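Trukinent Shift Book: timesheets and holiday pay for casual and zero-hours staff

12 comments | 48 shares

If you take people on by the hour, by the day or just for the odd busy weekend, you will know how quickly the paperwork gets away from you. The Shift Book keeps it all together, and we're rather fond of it!
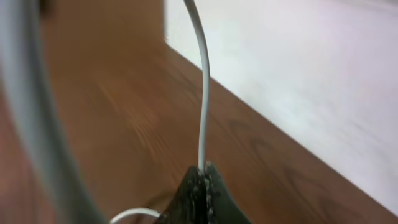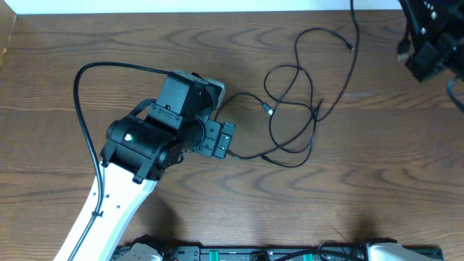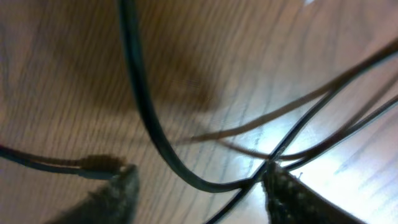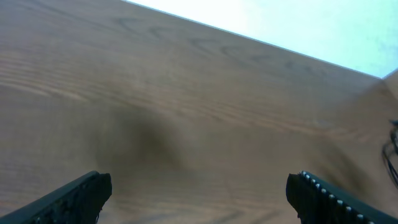
Cables at the table, and the wood grain up close.

Adjoa Quansah wrote the first version for Shabalala, the catering firm where she looked after the rota, and it still works much as she wanted it to. You offer a shift, the worker says yes or no, and both answers are kept with the time they were given (so there's no arguing later over who was asked and who wasn't). Hours go in at the end of the shift and both sides sign them off. Holiday pay is then worked out on the hours done and shown on a line of its own, which people do like to see.

You can also set a notice period for cancelled shifts. Ours comes set at 2 days, and if you call a shift off later than that the book will ask what you intend to pay for it. You can change the setting, of course, though we'd gently suggest a chat with your staff first.

The licence is £335 a year for up to 15 workers on the books at any one time, and it covers two managers. Seasonal staff who have left don't count towards the limit, but their records stay put, which is a great comfort in December when everybody comes back at once. Larger teams are very welcome, just ask for a price.

Bent Lauritsen answers the support line from nine in the morning and will happily help you bring over old timesheets, including handwritten ones if they're fairly tidy. He can't give legal advice on contracts, I'm afraid.

Contact us | © Trukinent | Back to top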